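16 February 2022
Shelf task, simulated demos

Picked up from Mereana's notes. Goal for today was more wrist-view examples of taking a box out of the lower compartment, to go into the Jurkside set.

Setup
Same shelf model as before, wood finish, white surface in front. Object positions shuffled at every reset. Control by handheld, Yiğit driving, me on the log.

Runs
53 demos recorded, 5 thrown out. Two of those were resets that fired too early, the other three were bumps against the upper board on the way in. Mereana wants bumps kept in a separate folder – moved them there.

Approach pose
Reach with the fingers open, red-and-white box in the compartment, can or jar on the board over it. The top of the box is partly hidden by the front edge of the board, so label by the lower part of the face. Finger shadows fall on the lower shelf; leave shadows on when exporting. 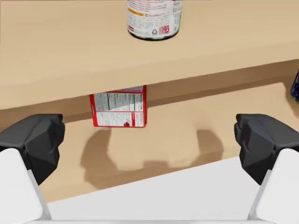 To do
– Rerun the export with the Tamihana script, the old one drops the last 2 steps of each demo.
– Ask Yiğit for slower approaches on the next batch.
– More starts with the box further to the right.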